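Dyeing canvas shoes at home, who's done it?

pachecopaint
Posts: 192

Okay, I have caught the bug and I need people to talk to about it before my family stops answering me. I want to dye plain white canvas low-tops in really loud colors. Orange-yellow is the dream.
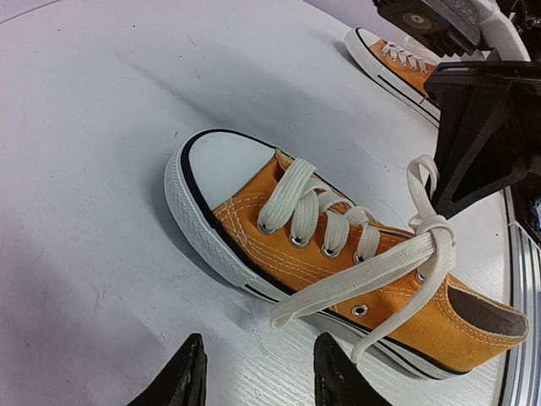

I did a test run in September on an old tote bag and it came out so good that I went straight to the thrift store and bought two pairs of white canvas shoes to ruin. My plan is a hot dye bath in a stockpot, petroleum jelly on the rubber, laces out and done separately. Does the stitching take the color? On the tote it stayed almost white and I loved that, but I have no idea if that was luck.

Jerkus
Posts: 3,495

Not luck, that's polyester thread. Regular cotton dye slides right off it. Lots of shoes are sewn with poly, so you'll probably get the same pale lines.

Please don't do the hot bath though! The soles on most cheap canvas shoes are glued, and a long simmer is a great way to end up with four pieces instead of two. Brush it on. Wet the canvas first, use a foam brush, work fast, wrap in plastic overnight.

dalva_b
Posts: 9

Going to disagree with Jerkus. I've done five pairs in a bath and only one let go at the toe, and that pair was half dead when I got it. You keep it hot but never boiling, twenty minutes, keep them moving. Brushing gives me streaks every single time, especially with yellows.

Jerkus
Posts: 3,495

One in five is a lot of shoes, Dalva!

dalva_b
Posts: 9

It was a two dollar pair, I'll live. And the color was gorgeous.
- Dalva Bragança

Pranham
Posts: 192

Streaks with yellow usually mean the canvas dried out while you were brushing. Spray bottle in the other hand, keep misting. I did a mustard pair for my niece this way and they're as even as anything from a store.

Also, skip the petroleum jelly near the edge. It creeps into the fabric and then you get a white halo above the sole that won't take dye. Masking tape, pressed down hard with a spoon. Any dye that gets on the rubber mostly comes off with a melamine sponge if you're quick.

pachecopaint
Posts: 192

Ooh, the spoon thing is great, thank you! So I have two pairs... one bath, one brush? Same dye, same day, side by side?

joaquim.prata
Posts: 5

Yes, please do that, I've read this argument on three different boards and never seen a fair test. Wash both pairs with a bit of dish soap first, there's often a finish on the canvas and it'll throw off your results. And save some dye for the laces.

Jerkus
Posts: 3,495

I'm in. If the bath pair holds together through a month of real walking I'll try it myself. Which pair are you wearing first?

pachecopaint
Posts: 192

One of each, obviously. Taping tonight!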